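Narnby laundry and folding trial: where we've got to
Progress report for Yeshi Kassa, Fliseck Fund
November 4, 2024

Hello Yeshi,

You asked for something you could read over a cup of tea instead of another spreadsheet, so I've left the spreadsheet with the finance people (they have it, it adds up, the travel line is under) and this is me telling you how it's going. The short version is that we can get hold of cloth now, most of the time, and that folding it is still a right pain.

When we wrote the proposal we promised to find out whether a machine could take on three dull jobs in a small guest house or care home: folding flat laundry, wiping tables, and putting crockery back on shelves. Since July almost everything has gone into the first one. I know that isn't the even split we drew up for you! Cloth has eaten the summer. Crockery looked frightening on paper and was going quite nicely when we paused it, whereas a pillowcase will do something new every single time you put it down.

So, grasping. In the spring we were trying to pick up a sheet from anywhere on its surface, which mostly gave us a handful of middle. You can't fold anything from a handful of middle. We've since changed the whole approach so that the arm goes looking for an edge, gets one finger either side of the hem and closes gently. If it closes too hard the cloth bunches up and the edge wanders off line, and if it closes too softly the thing slides out as soon as the arm moves away. We ran 260 attempts at the edge grasp on plain cloth and I've sat through more of them than I'd like to admit.

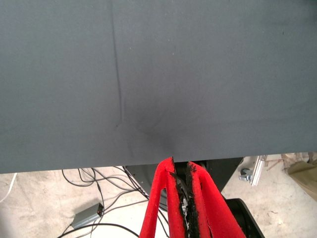 What goes wrong after the grasp is mostly pulling. The arm has hold of one point and everything else wants to stay where it is, so the cloth puckers towards the fingers and the straight edge we worked so hard to find stops being straight. A person deals with this without thinking, by smoothing with the other hand or giving the thing a flick. We tried the flick. I'd rather not discuss the flick. What has helped is going slower for the first bit of the movement and then stopping for a moment to look again before carrying on, which makes it painfully dull to watch but gives a much tidier first fold.

Second folds are another matter. Once there are two layers, the fingers will quite happily take the top one and leave the bottom one behind, and the software believes it has done a lovely job. Bruris, who supply the finger coverings, have suggested a different shape of tip that slides underneath more easily. Samples are on order. I'd like to try them before we decide anything about the second fold, so please don't hold me to a date on that.

Wear is the thing I hadn't budgeted enough worry for. Soft fingers are kind to fabric and they do grip, but they're a consumable, like brake pads, and we treated them like part of the arm. I've now put in a line for replacements and a note in the running sheet so that we write down which set was fitted for which batch of attempts. We didn't do that at first, so I can't tell you cleanly how much the early results were the method and how much was the fingers. Sorry about that. It's fixed going forward.

Table wiping has had 8 sessions. It's fine on a bare table and hopeless as soon as somebody has left a cup there, because it either stops dead or goes round in such a wide circle that half the table is missed. I think that's solvable with the same looking-again trick we're using for cloth, and I'd like to give it a proper go next.

You also asked me, quite bluntly (thank you), whether machines can do this sort of work yet. My answer for now is that I wouldn't leave one alone with the laundry. If you put a single tea towel flat in front of it, it will make a decent first fold, and a person would have done the whole pile in that time. Where I can see it earning its keep sooner is in the boring bits around the fold, like holding a corner while someone else does the clever part. The housekeeping staff at Tomaszewski House, who let me shadow them for a couple of mornings, were far more interested in that than in a machine that does everything. Double sheets are a two-person job and there often aren't two people.

On money, we're in decent shape. I'd like your agreement to move £2000 from crockery to replacement parts and the new fingertips. Crockery would start again after Christmas with what's left, and I'm comfortable that's enough for a small test if not the full one we described.

Still to do before the next report: try the Bruris tips, repeat the edge grasp on patterned and thicker cloth (towels, heaven help us), and get back to the tables. If you fancy coming up to Narnby to see it for yourself, give me a few days' notice and I'll book you in. Bring a flask, it's slow going.

Could you let me know about the £2000 when you get a minute? The parts order is sitting in my drafts until then.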